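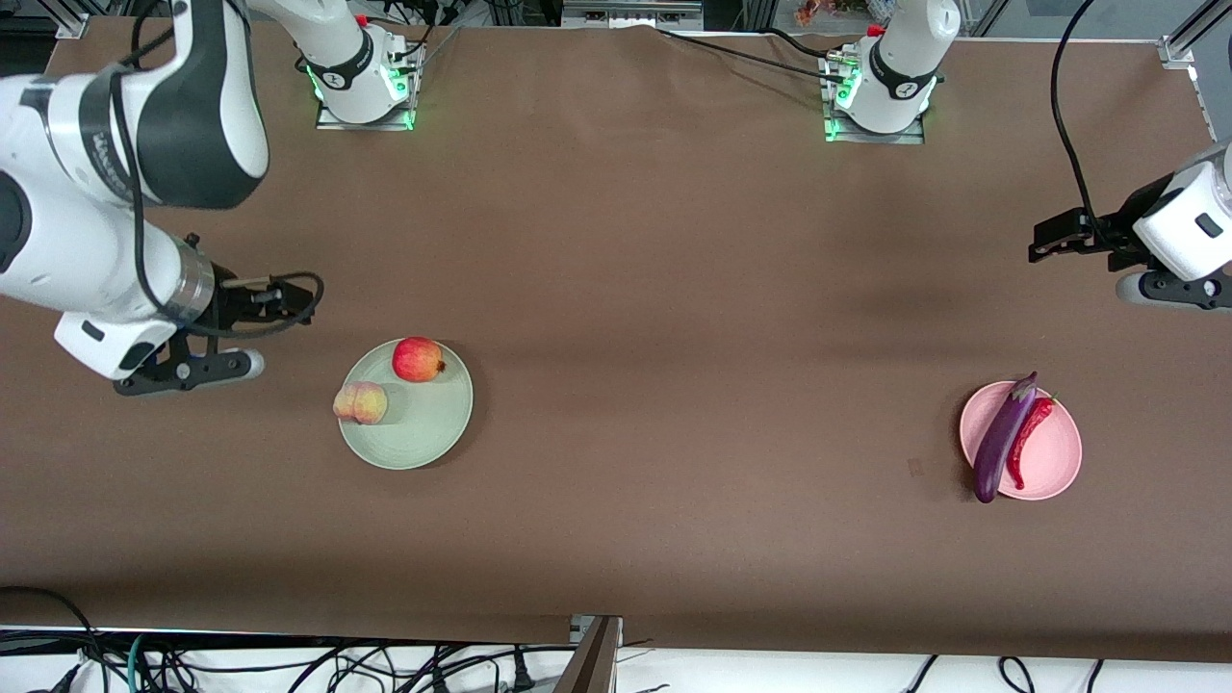
접시 두 개로 과일·채소 나눠 놓기

장 본 것을 전부 바구니 하나에 쏟아 놓으면 맨 밑에 깔린 것부터 상합니다. 그래서 나눠 담으라는 글이 많은데, 저는 그런 글을 절반쯤만 믿습니다. 칸막이 바구니도 써 봤고 요일별 상자도 써 봤지만 한 달을 넘긴 게 없습니다. 지금까지 남은 방법은 둥근 접시 두 개, 초록색과 분홍색을 식탁에 올려 두는 것뿐입니다. 대단한 효과를 약속하지는 않겠습니다.

준비물

색이 다른 접시 두 개
마른행주 한 장
키친타월
주방 저울(없어도 됩니다)

접시는 집에 있는 것으로 하세요. Pludo에서 나온 과일 전용 접시라는 것도 선물로 받아 써 봤는데, 바닥에 난 홈이 통풍을 돕는다는 설명과 달리 홈에 물기가 고여 닦기만 귀찮았습니다.

1단계. 접시마다 역할을 정합니다

초록 접시에는 오늘내일 먹을 것, 분홍 접시에는 며칠 더 둬도 되는 것. 반대로 해도 상관없습니다. 색에 의미가 있다는 정리 전문가들의 말은 흘려들으셔도 되지만, 한번 정한 것을 중간에 바꾸면 식구들이 헷갈려서 결국 아무 데나 올려놓습니다.

2단계. 하나씩 만져 보고 고릅니다

눈으로만 보면 꼭 놓칩니다. 꼭지 주변과 바닥에 닿았던 면을 손끝으로 살짝 눌러 보고, 물러진 것은 초록 접시로 보냅니다. 곰팡이가 보이면 접시에 올리지 말고 바로 버리세요. 그 부분만 도려내면 된다는 조언도 흔한데, 무른 과일이라면 저는 따르지 않습니다.

3단계. 씻지 말고 닦기만 합니다

흙이나 먼지는 마른행주로 털어 냅니다. 물로 씻는 건 먹기 직전에 합니다. 식초 물에 담갔다 말려 두면 두 배는 간다는 글을 보고 따라 해 본 적이 있습니다. 제 부엌에서는 차이를 못 느꼈고, 말리느라 행주만 잔뜩 썼습니다.

4단계. 한 겹으로 놓습니다

쌓지 마세요. 접시에 다 안 올라가면 그건 접시가 작은 게 아니라 많이 산 겁니다. 저는 방울토마토 같은 작은 것은 한 번에 200g까지만 꺼내 놓고 나머지는 따로 둡니다. 껍질이 약한 것 밑에는 키친타월을 한 장 깔아 줍니다.

5단계. 두 접시 사이를 띄웁니다

사과나 잘 익은 바나나 옆에서는 다른 것도 빨리 익는다고 하지요. 이건 맞는 말입니다. 다만 같은 식탁 위에서 한 뼘 떨어뜨린다고 얼마나 달라질지는 잘 모르겠습니다. 제가 간격을 두는 이유는 따로 있는데, 붙여 놓으면 이쪽 것이 저쪽으로 굴러가서 나눠 놓은 보람이 없어집니다. 가장자리 쪽으로 너무 밀지도 마세요.

6단계. 저녁에 한 번 옮깁니다

저녁 설거지를 마치고 분홍 접시를 살펴봅니다. 익은 것은 초록 접시로 옮기고, 초록 접시에 이틀째 남아 있는 것은 썰어서 냉장고에 넣거나 그날 먹습니다. 이 단계를 빼먹을 것 같으면 앞의 다섯 단계도 별 소용이 없습니다.

식탁에 두지 않는 것

잎채소, 딸기, 이미 자른 것은 냉장고로 갑니다. 감자와 양파는 어둡고 바람 통하는 곳에 서로 떨어뜨려 둡니다. 여름에 부엌이 많이 더운 집이라면 접시에 내놓는 양을 더 줄이세요. 6월에 복숭아를 식탁에 두었다가 초파리 때문에 고생한 뒤로는 저도 그렇게 합니다.

덮개는 필요할까

Rūta Dzene 님이 댓글로 망사 덮개를 권해 주셔서 Genby 것을 하나 사 봤습니다. 초파리는 틈으로 잘만 들어갔습니다. 먼지 막는 용도라면 쓸 만하고, 그 이상은 기대하지 않는 편이 낫습니다. 초파리가 생겼다면 접시를 비우고 세제로 닦은 다음 식탁까지 한 번 훔쳐 내세요.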